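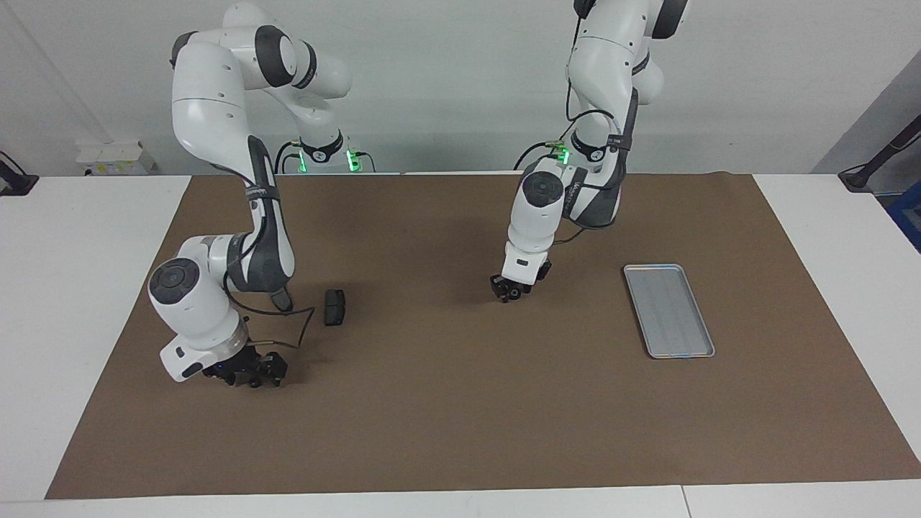

Slide 1. Thanks for having me at Sendavthorpe. I'm going to talk about friction, and mostly about why the number you look up in a table is seldom the number you measure. Think of a joint in an arm, white segment on one side, white segment on the other, dark grey rotary joint between them. To a physicist that joint is two surfaces and a load. Keep it in mind, we come back to it on slide 4.

Slide 2. The school version. Friction is proportional to load and doesn't depend on area. Write F = μN on the board. Ask who has tested it. Wait.

Slide 3. Real contact. Surfaces touch at the high spots only. Press harder and more of them touch. That gives you the school law for free. Don't go into the derivation, it's in the handout.

Slide 4. Our measurements. Steel on steel, 12 samples, loads from 15 to 600 newtons. The Purnora rig does the sliding and we log 1000 readings a second. Point out the spike at the start of each run (static friction), then the drop. For a rotary joint, the same spike shows up as a jerk when it starts from rest.

Slide 5. Ageing. Leave the surfaces in contact overnight and the spike gets taller. The Krūmiņa plot shows it best. Time axis is logarithmic, say so out loud.

Slide 6. What we can't explain yet. Two samples went the other way. Humidity is my guess. Favis runs start in November with a sealed chamber.

If short of time, skip slide 5 and go to questions.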